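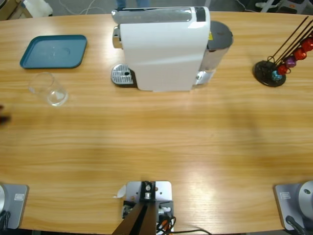 Guides / Teleoperation / Two-arm cell

Recording the capsule task by remote control

This page covers recording demonstrations of the capsule task on the two-arm cell at Wullstead. It assumes both arms are mounted, powered and homed, and that you have worked through the Keron setup page. Control is from the leader station. For hand-guided recording see the Heitmann notes; the two methods write different joint logs and should not be mixed in one set.

1. Lay out the table

Set the coffee machine opposite the arm bases, with its front panel toward them. The water tank goes on the right and the outlet on the left, over the drip tray grate. Put the serving tray to the left of the machine, flat, and the glass upright just below it. The capsule holder goes on the right, level with the machine.

Load the holder before you start the session. Mixed colors are preferred. A set recorded with a single color trains poorly on the others.

Check that the cables from both bases run off the near edge and stay clear of the arms' sweep.

2. Start the recorder

Open a new session and set the rate to 30 frames per second on all cameras. Set the episode limit to 60 seconds. If the first frame from any camera is black, stop and restart the recorder; reconnecting a single stream leaves its clock offset from the rest.

Move the leader handles to match the follower pose before engaging. The followers will refuse to engage if any joint differs too much, and the status line names the joint.

3. Demonstrate the move

Approach from above with the fingers open. Close on the capsule near its narrow end and stop closing when the foil starts to give. The wide rim should stay clear of both fingers.

Over the holder, line the capsule up with the rods first, then lower. Do the two motions separately. Operators who combine them tend to catch the rim on a rod, and the policy learns the catch along with the rest.

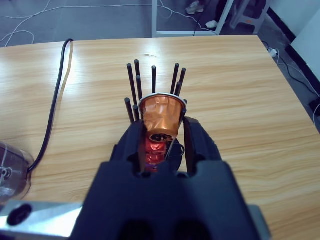
Wrist view, orange capsule held at the holder with the rim up.

Use the wrist view for the last part of the descent. The fixed view is too coarse to judge the gap at the rods. Open the fingers fully before you retract — a half-open retract can pull the capsule back up.

4. Keep or discard

Mark each episode before starting the next. Discard it if:

- a capsule was dropped, even if it was picked up again
- the operator paused with the arm in mid-air to think
- a camera dropped frames

A slow but clean episode is a keep.

The September set from Wiromthorpe had 1,142 episodes, of which 152 were discarded. Most of those were pauses.

5. Close the session

Park both arms, disengage the leaders, then stop the recorder, in that order. Run the Keron export with the checksum option on and copy the log next to the video files.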